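**2022-11-24 — Cuaderno de manipulación textil, puesto de lavandería**

Entrada redactada por Meenakshi Varghese. Revisión de Forough Kordestani pendiente para el apartado de criterios de corte.

Se retoma el problema que quedó abierto en la entrada anterior: el segmentador de fases sitúa el inicio del agarre demasiado pronto cuando la prenda toca la pinza antes de que los dedos se cierren. En objetos rígidos el desfase apenas influye. En tejido arrastra la etiqueta a fotogramas en los que la tela roza la pinza sin estar sujeta, y el modelo aprende a cerrar en cuanto ve tela cerca.

**Objeto de la sesión**

Comprobar si la definición de agarre puede apoyarse en la coherencia de movimiento entre la tela y los dedos, tal como la ve la cámara de muñeca, y prescindir del umbral de apertura de la pinza como criterio único. La vista superior se conserva para fijar el contexto (puerta, tambor, recipiente) y no interviene en la decisión de contacto.

**Procedimiento**

1. Se exportan los episodios de Hirkden sin recortar, con las marcas de tiempo originales. No se aplica el remuestreo habitual, que en la revisión de abril introdujo saltos en la señal de apertura.
2. Se centra una ventana de 90 fotogramas en el primer mínimo de apertura de la pinza. Si el mínimo cae junto al inicio o el final del episodio, la ventana se desplaza hasta que quepa entera; no se rellena.
3. Dentro de la ventana se calcula el flujo óptico en una banda fija por encima de las puntas de los dedos. La máscara de los dedos se dibuja a mano una vez por cámara y se guarda con la calibración.
4. Se estima el movimiento de la muñeca a partir de la cinemática y se resta. La tela sujeta debe quedar casi quieta respecto de la cámara; la tela que solo cuelga delante conserva un residuo que depende de su distancia.
5. Se asigna una de las cuatro fases: aproximación, contacto, sujeción, liberación.
6. Dos anotadoras (M. V. y F. K.) etiquetan la misma ventana en Castix, por separado y sin ver la salida automática. Las discrepancias se discuten después, nunca durante.

La fase de contacto es la novedad. Hasta ahora formaba parte de la aproximación y no figuraba en las etiquetas. Se mantiene aparte aunque resulte muy breve en algunos episodios, con la condición de que el exportador permita fusionarla de nuevo para comparar con los resultados antiguos.

**Observaciones sobre la medida**

El residuo de flujo separa bien la sujeción de la aproximación cuando la prenda tiene textura. El denim lavado da puntos estables en casi toda su superficie. El punto negro mate es el caso desfavorable: los pliegues profundos no ofrecen gradiente y el estimador interpola desde el borde iluminado, con lo que atribuye al interior del pliegue el movimiento del contorno. F. K. propone descartar los píxeles por debajo de un nivel mínimo de contraste local y exigir que la banda conserve superficie suficiente para decidir. Se acepta. Cuando no la conserva, la ventana pasa a «indeterminada» y no se utiliza en el entrenamiento.

Segundo problema, previsto solo en parte: el plástico transparente. Los reflejos se desplazan con el punto de vista y no con el objeto, de modo que después de la compensación queda un residuo alto en una zona que puede estar inmóvil. En la primera versión del cálculo ese residuo bastaba para rechazar una sujeción correcta. La mediana de la banda resiste mejor que la media, aunque falla si el plástico ocupa buena parte de ella. No se ha encontrado un filtro general. Por ahora se marca la zona a mano en Castix y se excluye.

Tercero, la sobreexposición. Con telas o superficies blancas al fondo, la exposición automática oscila en cuanto la pinza se inclina y el flujo registra un cambio de brillo como si fuera un desplazamiento. Se ha repetido el cálculo sobre la imagen de gradientes y la oscilación desaparece en su mayor parte; a cambio se pierde señal en las telas lisas. Queda por decidir si conviene bloquear la exposición en adquisición. F. K. es partidaria. Quien suscribe prefiere no tocar la captura mientras haya episodios antiguos con los que comparar, y así se deja anotado.

**Concordancia entre anotadoras**

Sin dificultad en la sujeción y en la liberación. La discrepancia se concentra en la frontera entre aproximación y contacto, y tiene un origen identificable: M. V. abría la fase con el primer roce visible en la punta de un dedo y F. K. esperaba a que la tela se deformase. El segundo criterio es más fácil de reproducir con la cámara de muñeca, donde el roce suele quedar oculto por el propio dedo. Se adopta como norma provisional:

> El contacto comienza en el primer fotograma en que la tela cambia de forma por efecto del dedo. Si la deformación no puede distinguirse de un balanceo previo, se consulta la vista superior; si esta tampoco lo aclara, la ventana se marca como indeterminada.

La norma deja fuera el caso en que una prenda arrastra a otra. Un pliegue puede deformarse porque se tira del tejido vecino y el anotador lo verá moverse junto a los dedos sin que haya contacto directo. Kiani trata hoy la pila de ropa como una sola superficie y no ayuda a resolverlo. Se abre una tarea para estudiar la separación por prenda, sin fecha.

**Resultado provisional**

El criterio de coherencia corrige el adelanto que motivó la sesión en las ventanas con textura suficiente. No lo corrige en las ventanas con plástico dentro de la banda, y en las de tejido oscuro lo habitual es que se abstenga. Se considera preferible la abstención: una etiqueta ausente se detecta en el recuento y una errónea no. No se dará cifra de mejora hasta que el conjunto completo haya pasado por la segunda anotación.

Material de referencia para los criterios de corte. Primero la vista superior, con la puerta de la lavadora abierta; después, dos vistas de muñeca.

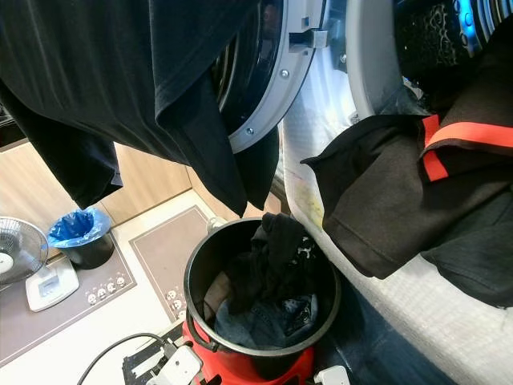
Denim por encima de los dedos, zona blanca saturada a la derecha y plástico transparente junto al dedo derecho:

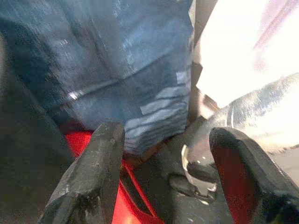 Punto oscuro con pliegues en sombra y lámina blanca de puntos:

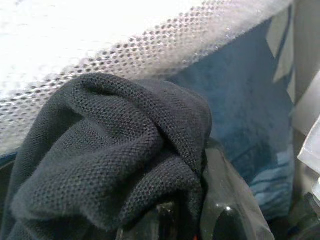 Respecto de la guía de anotación, se añadirán dos párrafos. El primero fijará el orden de consulta de las cámaras: muñeca, superior y, en último término, la señal de apertura, que se muestra oculta por defecto para no condicionar la lectura. El segundo tratará las superficies perforadas o con patrón regular. Una trama de puntos repetida admite varias correspondencias igualmente buenas y el flujo puede engancharse a la fila contigua; el error es discreto y pasa inadvertido en la mediana. Se pedirá al anotador que señale la superficie aunque no esté en contacto con la pinza.

Queda sin resolver la transferencia a los datos de Bulport. Allí la cámara de muñeca va montada con otra inclinación y la banda fija no corresponde a la misma región delante de los dedos. Redibujar la máscara es sencillo. Lo que no está claro es que el umbral de residuo siga siendo válido, dado que depende de la distancia a la tela y esta no se mide. F. K. solicitará una calibración con patrón antes de procesar nada de ese origen.

**Pendiente**

- Revisar las ventanas indeterminadas y separar las debidas a bajo contraste de las debidas a plástico. Hoy comparten código en Castix (M. V.).
- Probar la versión con gradientes en tejido liso claro (M. V.).
- Redactar la norma de contacto en su forma definitiva, con el caso de arrastre entre prendas como excepción expresa (F. K.).
- Confirmar que el exportador de Hirkden conserva las marcas de tiempo al fusionar fases. En la prueba rápida de la tarde el último fotograma de la aproximación aparecía duplicado — puede ser un error del visor.
- Guardar las máscaras de los dedos con número de versión. Las de hoy están en la carpeta de calibración, sin versionar.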